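# 共有工房でのビンピッキング環境の組み立て:ビンの固定から把持動作の調整まで

対象は、中古の産業用アームを共有工房に据え付け、金属ビンの中の小物をつかませるところまで進めたい人である。アームの搬入、電源工事、安全柵の設置は済んでいるものとする。コントローラの初期設定についてはメーカーの取扱説明書に従うこと。

本稿の数値は、工房の作業台で4月に詰めたものをそのまま載せた。アームの型式、台の高さ、ビンの形状が違えば測り直しが必要になる。

## 1. 用意するもの

- 6軸アーム本体とコントローラ
- 平行開閉式グリッパ(細い指先のもの)
- 金属製のビン(壁が傾斜しているもの)
- 天板の厚い木製作業台
- バークランプ
- 青のマスキングテープ
- 位置決め用の薄い板
- 上方または斜め上に固定するカメラ
- 制御用PC(ソフトウェアはZallovを使用)
- 結束バンド、ケーブル用スリーブ、トルクレンチ

Zallovは工房のJanaka Ranasingheが保守している制御スクリプト一式で、軌道生成、グリッパの開閉、ログ保存を受け持つ。他の環境を使う場合は、以下に出てくる設定名を読み替えてほしい。

## 2. ビンを固定する

ビンは必ず台に固定する。指先が底や壁に触れたときにビンが数ミリでも動くと、以後の座標がすべてずれる。両面テープは試したが、横方向の力で少しずつ滑ったため採用しなかった。

1. ビンを仮置きし、アームの可動範囲に四隅が入ることを手動操作で確かめる。
2. バークランプでビンの縁を押さえる。締め込みは、縁が変形し始める手前で止める。
3. クランプのハンドルとバーがアームの進入方向の反対側に来るよう、向きを決める。
4. 手でビンを前後左右に押し、動かないことを確認する。

クランプの本体は障害物として登録しておく。登録を忘れると、ビンの隅に寄った物を取りに行くときに手首がハンドルに当たる。Zallovでは `obstacles.yaml` に直方体で書けば足りる。ハンドルの先端まで含めて大きめに取る。

## 3. 台の上に基準を作る

ビンの外側に板を置く区画を設け、その角をマスキングテープで示す。清掃や他の利用者の作業で物が動いても、テープに合わせれば元の配置に戻せる。

テープの角は直角を出して貼る。剥がれかけたまま使うと基準として役に立たないので、浮きが出たら古いものを完全に剥がしてから貼り直す。上に重ねて貼ると厚みで板が傾く。

## 4. ケーブルを取り回す

トラブルの半分以上はここで起きる。手首軸が回ったときに余長が足りないとコネクタが抜け、余りすぎるとループがビンの縁に引っかかる。

- 関節をまたぐ部分には緩いループを作る。
- 太いケーブルに細いケーブルを沿わせ、結束バンドで束ねる。結束は関節の可動部を避ける。
- グリッパ側のホースは片側にまとめる。
- 各軸を可動限界まで低速で回し、引っ張りと擦れを目視する。

最後の確認は、動作に使わない姿勢も含めて行う。復帰動作や非常停止後の手動退避では、通常の軌道にない角度を通るためである。

## 5. 座標を合わせる

ビン座標系の原点は、手前左の内側の角に取った。壁が傾斜しているので、縁ではなく底面の角を基準にする。縁を基準にすると、底に近づくほど横方向の誤差が増える。

1. 指先に校正用のピンを取り付ける。
2. 底面の三点に順に触れ、位置を記録する。
3. 三点から平面を求め、四点目で誤差を確かめる。
4. 誤差が許容値を超えたら、ピンの取り付けから見直す。

底に穴やへこみがある場合は、その位置で測らないこと。ピンの先が落ち込み、平面が傾いて計算される。

## 6. 設定値

初回の試験に使った値を示す。

| 項目 | 値 |
|---|---|
| 底面からの停止高さ | 10 mm |
| グリッパ電源 | 24 V |
| 降下中の接触検出 | 有効 |
| 壁際での指の向き | 壁と平行 |

停止高さは、最初は大きめに取り、少しずつ下げる。薄い物をつかむには低いほうが有利だが、底面の平面推定が甘いと指先を打ちつける。接触検出は保険であり、検出を前提に低い値を入れてはならない。

速度はビンの上空と内部で分ける。縁より下に入ったら上限を下げ、上昇して縁を越えてから戻す。切り替えの高さは、指先ではなくグリッパの最も下に張り出した部品を基準に決める。

## 7. 対象物を選ぶ

最初から同じ形の物だけを並べると、調整がその形に偏る。細長い物、輪になった物、凹凸のある玩具、角のはっきりしたブロックなど、性質の違う物を混ぜるとよい。数は少なめから始める。重なりがない状態で失敗する物は、重ねればさらに失敗する。

細い輪は、指が輪の中に入るか外側から挟むかで結果が変わる。候補生成の段階で両方を残し、降下の直前に選ばせる。動物の形をした玩具は脚や尾をつかみやすいが、持ち上げると回転する。胴の中央に近い候補の点数を上げるだけで、かなり落ち着いた。

## 8. 照明と反射

金属の底は光を強く返す。傾斜面と底の折れ目は特に明るい線になり、深度画像では穴や段差として現れることがある。対策は次の順に試す。

1. 照明の角度を変え、反射がカメラに直接入らないようにする。
2. 露出を下げる。
3. 空のビンを背景として撮影し、差分で対象物を抽出する。
4. それでも残る領域は、マスクで候補から外す。

使い込んだビンは擦り傷で反射の出方が変わっていく。背景画像は、位置を変えたときだけでなく、傷が目立ってきたときにも撮り直す。古い背景を使い続けたせいで、何もない壁際を繰り返しつかみに行ったことがある。

## 9. 連続動作の試験

単発の把持が安定したら連続動作に移る。Sunita Mauryaが組んだ試験手順では、把持、上昇、保持、ビン内への解放を一回と数える。2,589回を実行し、1,796回が最後まで完了した。残りは把持の空振り、保持中の落下、接触検出による中断に分類してある。

ログには最低限、次の項目を残す。

- 目標座標と実際の停止座標
- グリッパの開閉幅
- 中断の種別
- 把持前後の画像

失敗が壁際に集中しているなら、まず指の向きと障害物設定を疑う。ビン全体に散っているなら、座標合わせに戻る。途中から急に増えた場合は、クランプの緩みとケーブルの引っ張りを先に調べる。

## 10. 点検

作業の開始前に、クランプ、テープの浮き、指先の固定ねじ、コネクタの順に見る。指先のねじは振動で緩むので、トルクレンチで締め付けを確認する。終了時はアームをビンの外へ退避させ、電源を切ってから中の物を取り出す。非常停止の復帰だけで手を入れないこと。 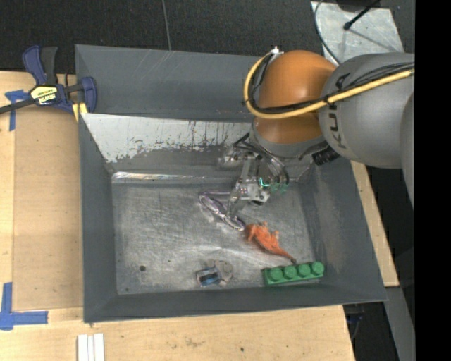
図1 ビン内に下ろしたグリッパと、縁を押さえるバークランプ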